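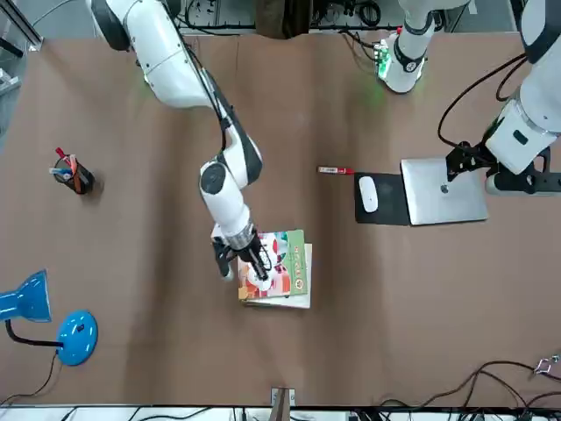 Seventy thousand was the ceiling, the voice on the phone said, and that was with freight and training in it and please not to send another version with a question mark in a cell. Also what was the thing even for. Picking up books? A kid could pick up books. Had anybody priced a kid?

I said I'd have it by 4.

It was after one. Request form open, most of it yellow, yellow means blank. I had the laptop shut on the table because they needed it shut, it was part of the setup, so I was doing the budget on my phone with my thumb. You try a spreadsheet on a phone. You tap the one cell and get the one under it.

Line one, arms

Clavum had sent a quote in January and it was dead by spring. I had the new one as a photo of a printout, don't ask. Price per arm, price per gripper, a line called "commissioning support" that had been free and now had a number next to it. I called the rep. Hold music. I put him on speaker and went down the page while it played.

The arms were on loan and the loan ran out with the quarter. That was the whole trouble. You get used to a thing. Every day they reached down to the books and every day I stood there with a coffee like I was watching a pot, and at no point did I think, those go back in a crate.

The rep came on. Very cheerful. He could hold the price if the order was in by end of day. I said which day. He said today. I said whose end of day, yours or mine, and he laughed and I did not.

Then could I get the grippers without the spare fingers. No. Could I get the spare fingers without the case. He'd have to ask. Music again.

Line two, everything that isn't an arm

This is where you lose. Everyone budgets the arm. Then cables. Power strips. Mounts, brackets, a decent stop button, paper for the table, lamps, tape, more tape. We'd bought so much small stuff on my own card that my bank called me once to see if I was ok.

I put 2000 in the box. The box turned red. "Amount requires itemization." So I started typing them in one by one, cable, cable, cable long, and got as far as the clips before the form logged me out.

Logged back in. Gone. All of line two, gone.

I said a word. The person at the bench looked over.

"Is it still thinking?" she said. Meaning the arm, I think. Maybe meaning me.

"It's fine. Run it again."

She ran it again. I sat down on a crate with an Urban shipping label on it and typed cable, cable, cable long.

Line three, who fixes it

Tinport does service. Tinport also does service for the place across town that had its arm down for most of the summer, waiting on a joint, and I had heard about it in detail at a barbecue. So I wanted the better plan. The better plan costs what you'd think.

Called them too. Got a person right away, which scared me.

He asked how many hours a day we ran. I told him. He asked again, so I told him the real one. Long quiet with typing in it.

"And who does your first line maintenence?" is how he put it in the email after, spelled like that, but on the phone he just said who's your guy.

I'm the guy, I said.

"Ok. Are you trained?"

I looked at the training line, which I had cut that morning to get under the ceiling.

"I will be," I said, and put it back, and we were over again. By 7 hundred and change. I wrote it on my hand.

The rep from Clavum called while I was still on with Tinport. I tried to merge them by accident. For a second the three of us were just there, breathing. Then I hung up on everybody.

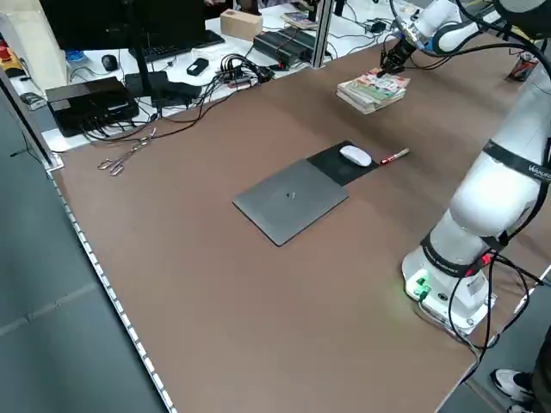

Line four, justification

Five hundred words or fewer. "Describe the business need in language suitable for a non technical reader."

I had put this off for weeks. I'd written it in the shower maybe ten times, great stuff, gone by the towel.

What I typed: The team needs arms of its own.

Deleted it. Sounds like we lost them.

What I typed: Vikance handles returned printed goods by the pallet. Every item gets lifted, looked at, put down. People do this all day and their wrists go. We would like a machine to do some of the lifting so people can do more of the looking. It needs to learn on ordinary stuff, thin covers, things that slide, things stacked crooked. It needs a table and time. It can't learn in a crate.

Read it back. Not bad. A bit short. The form wanted a number for savings per year and I did not have one, I had a feeling per year. I went and asked her.

"What does it save us?" I said.

She had her eyes on the books. "Today?"

"Per year."

"Put zero for the first year," she said. "They'll trust the rest of it."

I put zero. My thumb hung over it a while. In the second year I put what I thought, and cut it in half, and in the third I put what I thought.

Line five, contingency

There wasn't one. I'd spent it on the training. You're supposed to carry something here, the help text says so, a little gray bubble that pops up and covers the field you're trying to type in.

Text from the Clavum rep: can do fingers w/o case!!

I nearly cried at that. No case. We had crates. We had so many crates. I took the case off and the total dropped, still over but not by much, and then I took my own chair off. There'd been a chair in there since the winter. Nice one, arms, ha. Gone.

Under. By nearly nothing, but under.

Submit

Quarter to. The button was gray. Scrolled up, scrolled down, looking for yellow. There it was, way at the top, first thing on the form, I'd gone right by it: Name of Equipment.

"What do we call them?" I yelled.

"Call what?"

"The arms. It wants a name."

"Left and right," she said.

I typed left and right. The button went blue. I hit it and the little wheel went round and I held the phone up near the window like that does anything.

Received 20 Sep 2026. Status, pending. An approver will be in touch.

The phone rang before I'd put it down. It was the voice from before. There was a cell, it said, with a zero in it, first year, was that a mistake.

No, I said. That's the number.

Long quiet. I could hear a keyboard on the other end. Behind me she said ok, going again, and I turned around to watch.

Huh, said the voice. And what was a cable long?

So I told it what a cable long was.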